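Clearing the Counter: What an Arm Can Take On

Filed under Kitchen, 12/02/2021
Wiebke Heitmann

Readers ask whether a machine can put a kitchen away yet. My short answer is one item at a time, on a flat surface, with someone nearby. The tips below assume a single arm with a two-finger gripper and a play-kitchen set for practice.

1. Start with spread-out items. Leave a finger's width or more on every side, so the gripper can come down without nudging the next piece. Bottles lying across a plate are harder – lift the bottle first, then the plate.

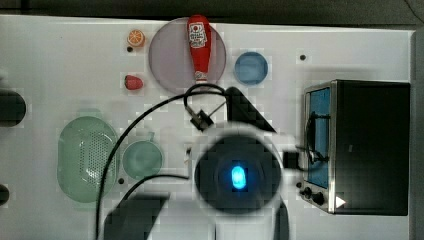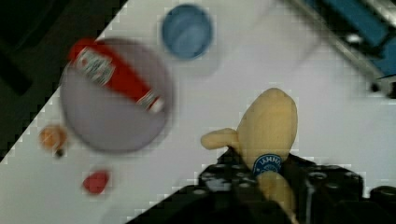
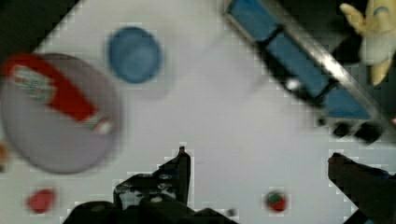
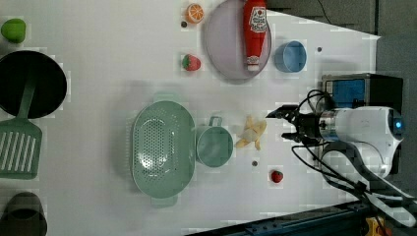

Ketchup still to be put away in the first and last views; plush toy between the fingers in the second.

2. Sort by grip. Soft things forgive a poor grasp. Mugs should be taken by the wall or the handle, and large plates by the rim. A colander lying flat needs a raised edge to pinch.

3. Keep cables out of the work area. Tie them back along the arm and check the slack at full reach.

4. Log every attempt. Roswitha Wiegand ran 258 pickups on our Wenik test counter and 123 needed no help. Wet dishes were left out of the count.

Wiping, stacking and anything with a lid remain hand work for now.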